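일요일 오후에 Hesamby 작업실에서 그리퍼 비교 테스트를 했어요! 지난번 글에서 예고했던 바로 그거예요. 저는 오후 내내 구경하다가 중간부터는 블록 정리까지 거들었네요(허리가 아직도 뻐근합니다).

이번에 붙은 건 두 가지예요. 예전부터 쓰던 Drundik 그리퍼, 그리고 2월에 새로 들어온 Mateos 그리퍼요. 같은 로봇 팔에 번갈아 달고, 통 안에 흩어진 길쭉한 블록을 집어서 밖으로 꺼내는 작업을 계속 반복시켰습니다. 시도 횟수는 Drundik이 1,796번, Mateos가 2,486번. 횟수가 안 맞는 건 Mateos를 며칠 먼저 돌리기 시작해서 그래요. Nerea Peñalver 씨가 비교할 때는 비율로만 보겠다고 하니 큰 문제는 없을 것 같고요.

제가 제일 재미있게 본 건 벽 쪽 블록이었어요. 한가운데 놓인 건 둘 다 잘 집는데, 벽에 붙거나 모서리에 박힌 블록 앞에서는 팔이 눈에 띄게 조심스러워지더라고요. 통 벽이 비스듬해서 손가락 들어갈 자리를 찾기가 까다롭대요. 빨간 블록이 벽에 기대 있을 때는 저도 모르게 숨을 참고 봤어요 ㅎㅎ
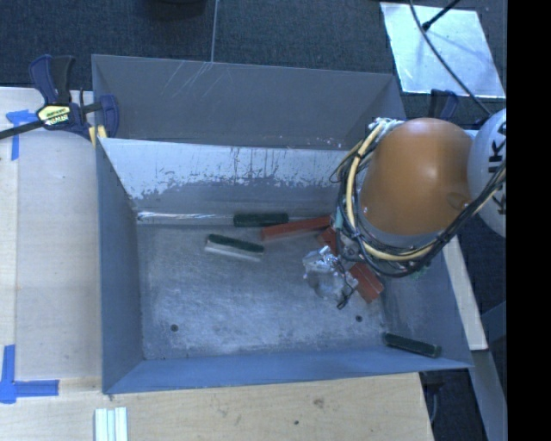 ## 그래서 결과는요?

블록을 놓친 횟수는 Drundik 쪽이 181번이었고, Mateos 쪽 숫자는 아직 정리 중이에요. 로그에 중복으로 찍힌 게 27건 나와서 Maite Lorente 씨가 하나씩 걸러내고 있거든요. 현장 분위기만 전하자면 모서리에서는 Mateos가 좀 더 나아 보였어요. 대신 교체하고 나서 보정을 다시 잡는 시간이 꽤 길었고요. Maite 씨 말로는 "집는 건 마음에 드는데 갈아 끼울 때마다 커피가 식는다"고 합니다.

케이블 얘기도 나왔어요. 손목을 크게 돌리는 자세에서 케이블 다발이 통 가장자리에 닿지 않는지 계속 신경을 써야 해서, 다음번에는 고정 위치를 바꿔 보기로 했대요. 저는 그리퍼 성능만 보면 되는 줄 알았는데 이런 데서 시간이 훅 가네요.

다음 차례는 제어기예요. 지금 쓰는 것과 Drundiden을 같은 블록, 같은 통으로 비교한다고 합니다. 날짜는 아직 안 정해졌고, Mateos 쪽 숫자가 먼저 나오면 그것부터 올릴게요. 혹시 벽에 붙은 물건 집는 작업을 해 보신 분 있으면 댓글로 경험담 좀 남겨 주세요. 손가락 끝에 뭘 붙여 쓰시는지가 특히 궁금해요!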